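My desk has turned into a bottle shelf. What do you do with yours?
Posted 31/07/2023 by Kureck

I work at a desk built into a wooden shelving unit, which sounded so practical when we got it! Now every drink I start and every little jar or tube I own ends up on it, and I have maybe 22 inches left to write on. I'd love a routine that sticks past September, when my classes begin again.
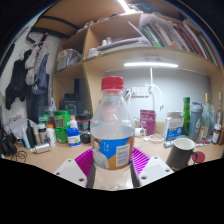 I do wipe it down now and then, but everything goes right back where it was -- old habits, I guess. Any ideas are welcome, even the obvious ones.

Marius Munteanu
Oh, I lived like this for years! Start with the drinks. Keep one water bottle and one mug, and walk the rest to the kitchen before bed. Then put the small jars and tubes in a shallow tray up on a shelf, so you can lift the whole lot when you dust. My tray cost me nearly nothing at a yard sale, and it has lasted through two moves and a very curious cat.

Moltska
get a trash can next to the desk. worked for me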